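Speaker notes — "Getting lost on purpose", Tuesday, 2 pm slot

Right, hello, thanks for coming, I know it's straight after lunch. I'm going to talk about maps in games, and mostly about what happened when we took ours away.

(Wait for people to sit down. Don't start the clip yet.)

So the game is Rutovier. You're a courier, you walk across a big dry country delivering parcels, and for the first year of making it we had a minimap in the corner like everyone else. Lovely little thing, Flimico drew it for us. And when we ran our first playtest I sat behind people and watched them stare at that corner for the whole session! We'd built a desert and they were playing a circle the size of a biscuit.

We cut it. Second playtest, 13 players, no minimap, just the paper map you can pull out when you're standing still. Two of them never found the first village. I've still got the recordings and they are painful — one chap walks past the well, turns round, walks past it again and then goes off to climb a cliff.

(Pause here, people usually laugh.)

What I'd wanted to do at that point was put the minimap back. What we did was go over the ground itself. Tracks that thicken as you get near a settlement. Ruts where carts go, footprints where people cut the corner. Stones get tidier near houses. Very cheap, all of it, a few decals and a day of somebody's patience.
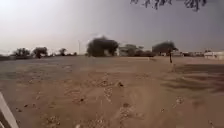

Baptiste Lecomte wrote to me after the demo went out and said he'd finished the whole southern route without noticing there were tracks at all, he just thought he had a good sense of direction, and would we please never tell him otherwise. Sorry, Baptiste.

Now, the bit that didn't work. We had 100 side deliveries and no list of them. I thought that was romantic. Players thought it was broken, and they were right, because once you'd done most of them there was no way of knowing where the rest were hiding. So there's a notebook now. You get it from Ahn, the ferryman, and it gives you the name of the region and nothing more. I went back and forth on this for weeks — still not sure about the handwriting font.

(Clip 2 goes here. Sound OFF, the wind is far too loud.)

If you're using Prillex for your terrain, like we are, come and grab me afterwards about the decal limit, it's fiddly and I don't want to bore everyone else with it. Slides will be up tonight. Questions?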